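Lulala, week three: my arms hurt and I love it

So I've been teaching a robot to set a table. If you've been reading for a while you know I switched over from warehouse software in April, and a few of you asked what I do all day now. I carry a gripper around a room! Over and over, hour after hour, and it's the most fun I've had at work in years.

Our project is called Lulala and it lives on the ground floor of an old brick building in Barkthorpe. The idea is simple enough that my mother got it on the first phone call. You hold a gripper in your hand, the same shape as the one the robot has, and you do the chore yourself with it. Pick up the cup, put it down by the bottle, let go. The camera on the gripper records the whole thing from the gripper's point of view, and later the robot learns from a big pile of those recordings.

A big pile means 4000 of them for this first task. When I wrote this I had done 459, which I'm pretty proud of.

The first few days were rough. I grab a cup the way I've grabbed cups all my life, fast and a little sideways, and the gripper can't do that. You have to come in straight, line up the jaws, close slowly and wait a beat before lifting. My early recordings are full of hesitation (I'd stop halfway and think about lunch) and a model will happily learn your hesitation too, so those went in the trash. Out of my first 114, I kept 60. Ouch. 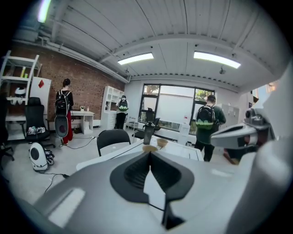 Cups or bowls, bottle and a bit of green out the window, as the gripper sees them.

What helped was slowing down and talking to myself. "Over, down, close, up." I say it under my breath on every run, and now I catch myself doing it at home with the dish rack. I also learned to move things between runs. Turn the cup, push the bottle a few inches, start from the other side of the table. If everything sits in the same spot each time, the robot learns the spot and gets confused the minute a cup is somewhere else.

The other half of the job is driving the arm by remote control. We call ours Lekus, and you steer it with a pair of handles while watching a screen. I'm much worse at this! There's a tiny delay and I keep correcting for something that has already corrected itself. But it's great for the awkward bits, like backing out of a bad grip, where you want the real arm doing the real moving.

Last week Lekus ran the cup task by itself for the first time. It reached, it closed, it paused for a beat and it lifted. That pause was mine! I yelled loud enough that people came in from the hallway.

Next up is folding napkins, and I've been told to stretch my wrists first. If any of you have done this with cloth, please leave me a comment, I want every tip you've got.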